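Desk Drinks, Round Four

Welcome back to the gallery! For anyone who wandered in from the Gombridge crafts page, this is where a few of us collect pictures of our work desks and whatever we happen to be drinking at them. It began as a joke between Piroska Kerekes and me, and now there are 100 entries, which still makes me grin every time I open the folder.

Round four is all about bottled tea. I love a proper pot as much as anyone (Magdolna Hegyi would never forgive me otherwise), but there is something so cheerful about a bottle on a desk in the middle of the afternoon. The colors! The labels! I could spend an hour in the drinks aisle at Sárközi and come home with nothing but tea and no dinner.

My own pick this time is a yellow one. I'm a complete pushover for yellow packaging, and when the cap matches the wrap I don't stand a chance. Big red Chinese characters, a dark green V, little green leaves down near the bottom: it's a loud label and I adore it. Kálmán Hegyi thinks it looks like a race car. I told him that was a compliment.
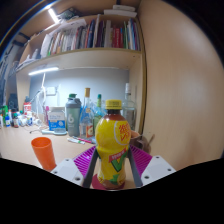 Tea in a see-through bottle also has that lovely reddish-brown color, and I wish more labels left some room for it. Most of them wrap nearly the whole thing, so you get a sliver at the neck and have to imagine the rest. Tiina Eskola peels hers off and keeps them pressed in a notebook. She has 11 so far, all flat as stamps, and she promises to bring the notebook along in November.

A word about cups, since Piroska and I have been going back and forth on this by email. She drinks straight from the bottle. I like an orange plastic cup, the wide kind that narrows toward the bottom, and I keep one on the desk next to the tea. It makes a bottle feel like two drinks! Stoneware is lovely too, but I have knocked over enough mugs in my life to be very happy with plastic.

And please don't tidy up before you take your picture. Pens, tubes, tubs, whatever is lying there, leave it all in. The desk is half the fun for me. I have recognized a pen I own in other people's entries more than once, and I wrote to both of them right away to talk about it.

Still on my list to try: the barley tea Tiina keeps raving about, anything with chrysanthemum, and whatever Magdolna brings back from her sister's. If you know a good jasmine one that isn't too sweet, please write and tell me. I'll drink it the same day.

Round five will be cold coffee, so get your glasses ready. Same rules as before: one picture per person, a couple of lines to go with it, and the name of the drink if you can read it. If you can't, tell us what it tastes like and somebody will guess. Kálmán guesses elderflower every time and has been right once.

Send entries to Gutetier, P.O. Box 3481, or hand them to me at the Bristdale meetup if you'd like an excuse to chat over a drink.

Mariann Gulyás
October 10, 2020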